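Power Strips: How One Wall Socket Becomes Several

Science Pages for Ages 9 to 13

A power strip is a row of electrical outlets in a plastic case, joined to a cord with a plug at the end. In Australia it is usually called a power board. In other places it is called an extension block or a multi-plug. The name changes, but the job is the same. It takes the electricity from one wall socket and shares it among several devices.

Words you will need

Current: the flow of electric charge through a wire. It is measured in amperes, or amps (A).
Voltage: the push that makes current flow. It is measured in volts (V).
Power: how quickly a device uses electrical energy. It is measured in watts (W).
Conductor: a material that lets current flow easily. Copper is a good conductor.
Insulator: a material that resists the flow of current. Most plastics are insulators.
Circuit: a complete loop that current can travel around.

What is inside the case

Under the outlets there are long metal strips called bus bars. They run from one end of the case to the other. In a typical three-pin board there is one bar for the active wire, one for the neutral wire and one for the earth wire. Each outlet has small spring contacts attached to these bars. When the pins of a plug go in, the contacts grip them and the circuit can be completed.

The outlets are connected in parallel. This means that each device has its own path between the active bar and the neutral bar. Switching off a lamp in one outlet does not switch off the radio in the next one. If the outlets were connected in series, in one single loop, then removing any plug would stop everything.

What the three pins do

The active pin brings current from the supply. The neutral pin completes the path back. The supply in Australia is alternating current, so the direction of flow reverses many times each second, but both pins are still needed for the device to work.

The earth pin does not carry current in normal use. It is connected to the metal parts of a device that a person might touch. If a wire comes loose inside and touches the metal, the current has an easy path to earth, and a fuse or circuit breaker cuts the supply.

Plug shapes differ between countries. Australian pins are flat, and the upper two are set at an angle. British pins are rectangular and thick. A plug from one country will often not fit an outlet from another without an adaptor.

Switches

Many power boards have a switch for each outlet. Some are rockers, which tilt, and some are buttons, which are pressed. A switch works by opening a gap in the active path. Air is an insulator, so household current cannot cross the gap. When the switch is closed, metal touches metal and the current flows again.

On a strip with separate switches, each switch usually sits close to the outlet it controls. The strip on the white board has three light-blue outlet panels in a row, with a small light-blue square button above each one. The three-pin plug is being held just above the board, with its face turned up.

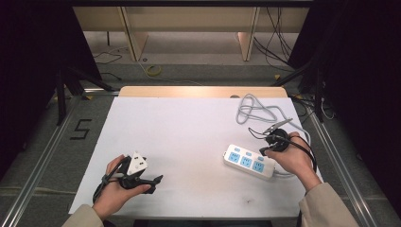

Adding up the load

Every power board has a limit, printed on the case or on a label underneath. Adding the watts of all the devices gives the total load.

Lleucu Owen wants to run a 60 W lamp and a heater marked 1,599 W from the same board.

60 + 1,599 = 1,659 W

Her board is marked 2,400 W, so the total is below the limit. If she adds a kettle marked 2,200 W, the total becomes 3,859 W and the board is overloaded. Too much current makes the wires heat up. A board with an overload cut-out will switch itself off. One without a cut-out may melt or catch fire.

Even below the limit, heaters should be plugged straight into the wall. They draw a large current for a long time.

Rules for using a power board

Ask an adult before plugging in or unplugging anything.
Never plug one power board into another.
Keep boards away from sinks, baths and wet floors.
Do not cover a board with rugs, clothing or bedding.
Hold the body of the plug when removing it. Do not pull the cord.
Never push anything except a plug into an outlet.
Tell an adult if a cord is cracked or a plug feels hot.

Text by Cledwyn Voyle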